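# Kullard Bedroom Folding Notes

Welcome, and thank you for stopping by! Kullard is a small collection of pictures and notes about folding clothes on a bed, the way most of us do it at home when there's no big table to spare. It grew out of a weekend of laundry in Bestinham — a great deal of laundry — and has been growing slowly ever since.

## What's inside

- `knits/` — sweaters and cardigans, up to 300 pictures
- `piles/` — mixed clothing waiting its turn
- `notes/` — folding notes for each garment, in plain text

The pictures come from four homes, three of them in Calbridge. Bedding was left just as each household likes it, so please expect prints, stripes and even a bit of writing under the clothes.

## How we fold a sweater

Lay it flat and smooth it from the neckline down. Bring each sleeve across the back, fold the sides in, then fold up from the hem. Thick knits are happier with one fold fewer, and fuzzy ones shouldn't be pressed hard (Tibor Szűcs learned this on a favorite cardigan and wrote the longest note in the folder).
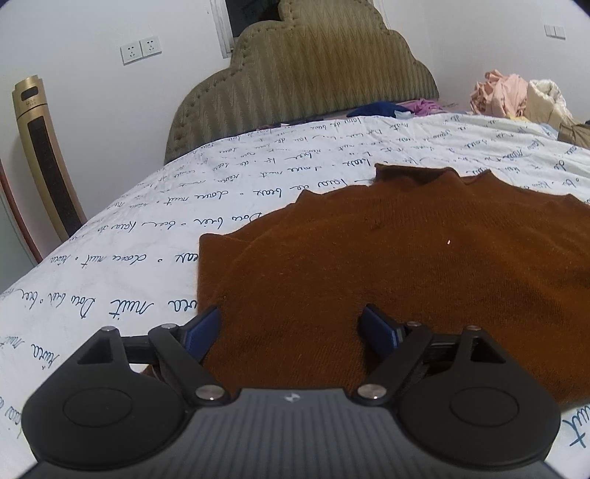 *`knits/`: rust-brown sweater, laid flat on a script-print sheet.*

## Changes

July 19, 2024 — knits and piles split into separate folders. The Nyitrai notes on scarves should follow in November, and corrections to the rest are very welcome in the meantime.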